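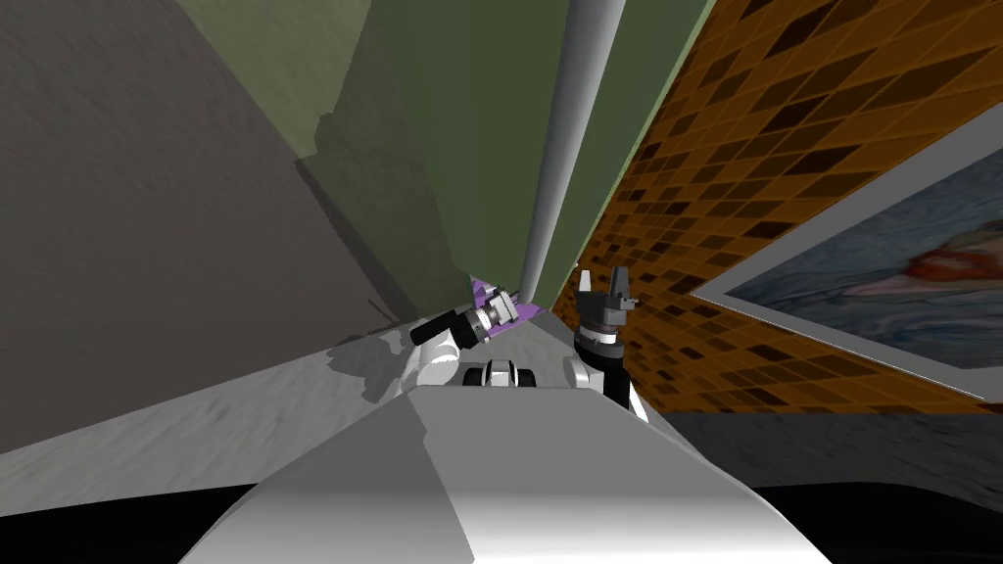
Re: [Comley-allotments] Water butts and the trough by the lower gate

2 min read
8 comments

Tue 29 October

Replying to the message below from the plot on the lower path, which I think deserves a fuller answer than the one it got at the site meeting.

> The trough by the lower gate has been slow to fill since May. In the dry
> spell I was waiting ten minutes for two cans. I've been told it's the
> pressure, but the top trough fills fine and it's on the same pipe. Is
> anyone looking at it? Also, are we still allowed a second water butt? The
> rules on the noticeboard say one, but half the plots have two or three.
> I'd rather ask than be told to take it out later.

On the trough first. The pressure is fine. I shut off the top trough one evening and the lower one was no quicker, so the two aren't competing for water. The trouble is in the ball valve. It's an old pattern with a small brass seat, and ours has a ring of scale on it thick enough to catch a fingernail. I cleaned off what I could reach with vinegar and an old toothbrush and it improved a bit, then went back to how it was within a fortnight.

A replacement valve of the same thread is made by Pastirum and the builders' merchant can order it. It needs the half-inch version. Please don't buy the plastic one from the garden centre, we had one of those on the top trough and it split in the first frost. Fitting it means turning off the stopcock at the road, so it makes sense to do it when we drain down for the winter. The float is sound and can stay.

While the lid is off, the trough needs emptying and scrubbing. There's a good few inches of silt in the bottom and somebody has been rinsing pots in it. Rinse over your own ground, please.

The meter reading for the season is 2,257 units on the dial, taken at the gate. I have the earlier readings back to when the Skomham side was joined to ours, if anyone wants to compare. The dry years stand out and so does the year of the burst pipe.

On butts. The noticeboard is out of date. The rule was changed and the sheet never got replaced. You can have 2 butts per plot, up to 200 litres each, so long as they have lids and stand on something level. Slabs are better than bricks. A full butt that size weighs as much as a couple of grown men and I have seen one go over sideways through a cold frame. If you have three already and they feed off a shed roof, I wouldn't move anything until the new sheet is up, but don't add a fourth.

IBCs, the big caged cubes, still need asking for in writing. That includes second-hand ones. We want to know what was in them before.

For anyone new, the drain-down works like this. Stopcock off at the road, both troughs emptied, taps left open, lagging back on the riser by the hedge. Empty your butts to half if they're thin plastic. Mine is a Lưu one with thick walls and I leave it full, and it has been all right so far.

I'll post the drain-down date when the merchant tells me the valve is in. Bring a bucket and gloves if you're coming to help with the silt.

14 shares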